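Open day at Kitholm, notes from the tableware rooms

Written up on the train, so excuse the state of it. Date on my badge 2019-07-03, ticket number 994, tea included. Went mainly for the place settings. We're redoing the tables at the guest house in September and I've been arguing with myself about colour for weeks.

Table upstairs by the tall windows. Lime-green plate, dark cloth, pale wood.

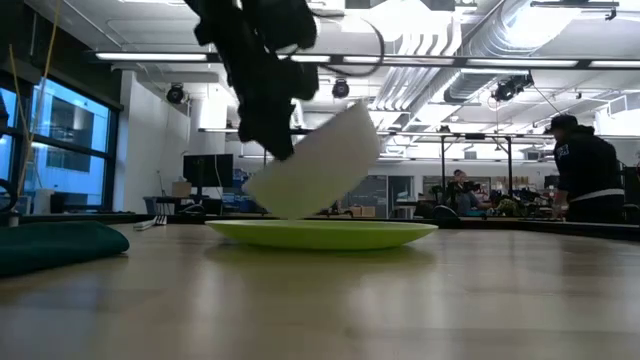
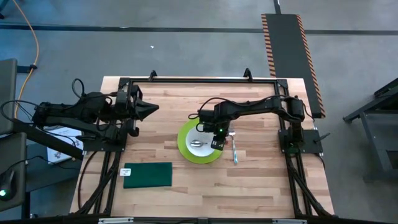
So, colour. I had written off lime altogether. Too loud, I thought, too much like a picnic. On a pale wood table I've changed my mind. It wants something dark beside it, and a deep green or teal does the job without looking like Christmas. White in between calms the whole thing down. Our own tables are darker than that, nearly brown, so whether it carries over I don't know. Will try one plate at home before buying any.

Building is an old works, nicely done up, ceilings left bare and painted. Lots of daylight on the window side, much less in the corridor rooms where they've put the glassware, which seems the wrong way round to me. Glass needs the light. Said so on the form.

Yvette Dufour gave the morning talk, she of Dufour the linen people. Forty minutes, no slides, very good. Mostly folding and washing. Her line is that a napkin for everyday should be folded flat and left alone. No fans, no swans. Wash at 40, take them out the minute it stops, pull the corners square while damp and you can skip the iron. She does a hot wash only for wine and beetroot. Someone asked about softener and got a firm no. Apparently it stops the cloth soaking anything up, which explains ours.

Dark colours to be washed on their own the first 2 times. Wish I'd known that before the tea towels.

After that cutlery, in the long room. Troka had drawers and drawers of it. You're allowed to pick everything up, which is the point of coming realy. Coloured handles are everywhere this year. I like them more than I expected but the light ones feel hollow and they roll. The plain ones with a bit of weight sat better in the hand. Their spoons are deep, good for soup, a bit much for yoghurt. Asked about dishwashers and was told yes for the plain, "top rack and be sensible" for the coloured. Not what I want to hear with a full house at breakfast.

Brometora next door, plates and bowls. Stackable, two sizes that nest, rims wide enough to get a thumb on. They do a small plate meant to sit on the bigger one and the pair together looks right for cake or a boiled egg. The stacks get tall quickly though. Measured our shelf this morning before I left and forgot to bring the paper.

Price for the big plates is by the box, 80 pounds, no splitting. Bit steep for trying a colour. The woman on the desk said ask again in September when the end of line stuff comes out, so I have her card somewhere.

Lunch. Soup and a roll, long queue, nowhere to sit so ate it on the stairs with a couple from a tea room who were after saucers and hadn't found any. There really weren't many. Odd gap.

Missed the glazing demonstration, it had moved rooms and the sign hadn't. Heard it was good. Also missed the lift, which is round the back by the bins if you need it, ask at the front.

Parking is dreadful, take the train and walk, it's uphill going and fine coming back. Bring a bag, theirs are paper and mine went in the rain at the crossing.

Came away with one set of napkins in dark green and a single Troka soup spoon, the heavy one. Plates still undecided. Need to measure that shelf agian tonight.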